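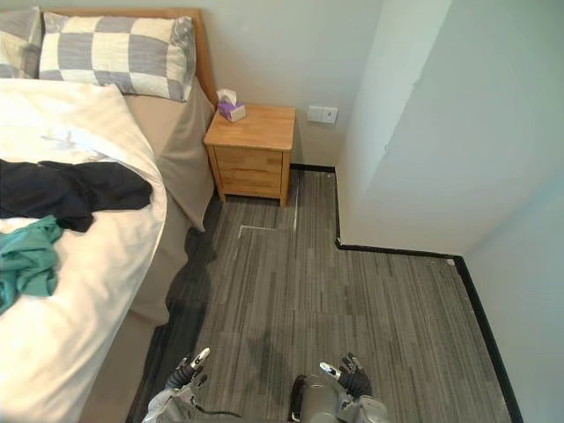 Figure 1. Two-handed robot at the bedside, hands over the carpet; nightstand in the corner.

Working Rules for a Bed-Making Robot in a Furnished Room
Edgardo Ocampo, Standesham project group

1. Purpose

The Macapagal course requires each group to write its own operating rules before it collects results, and to revise them once. This report gives the second version of ours, written in October. It covers bedding tasks only: moving pillows, pulling up a duvet, and clearing clothes from the bed. Kitchen tasks are handled by the Valtine group under separate rules.

We began with the general lab sheet, which assumes a bench and a fixed arm. Several items did not carry over. A bedroom has soft objects that hide hard ones, and the floor space next to a bed is narrow.

2. Rules before motion

2.1 The operator walks the room and removes anything breakable from within arm's reach of the robot. Light items such as a tissue box may stay on the nightstand if they are written in the log.

2.2 Clothes left on the bed are part of the task or they are taken out. They are not pushed aside. In the first version this was left open, and two operators read it differently.

2.3 Cables on the forearms are checked by hand along their full length. A loose loop can catch on a headboard or a drawer edge.

2.4 The stop button is tested at the start of every session, and the tester signs for it.

3. Rules during motion

3.1 Hand speed is limited to 20 cm per second within reach of any furniture. Over open carpet the lab limit applies.

3.2 The fingers pause above the fabric before the first contact. The operator confirms the target by voice — "pillow" or "duvet" — and only then allows the hand to close. White bedding next to white bedding is easy to misjudge on the wrist view, so the edge between the two items must be visible before the operator confirms.

3.3 No person sits or leans on the bed while the arms are powered. This includes the person holding the stop button.

3.4 If a finger catches in a seam or a fold, the operator opens the hand and waits. Pulling back with the fingers closed is counted as a rule break even if nothing tears.
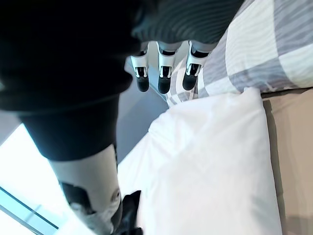 4. Compliance

We logged 108 trials under the second version and recorded 28 rule breaks. Most fell under 3.2, where the operator closed the hand without the spoken confirmation. Rule 2.3 was skipped twice, both times after a lunch break. Grultby's checklist format, with one signature per line, was adopted for section 2 after that. Section 3 still relies on the operator's memory, and a printed card near the stop button has been requested.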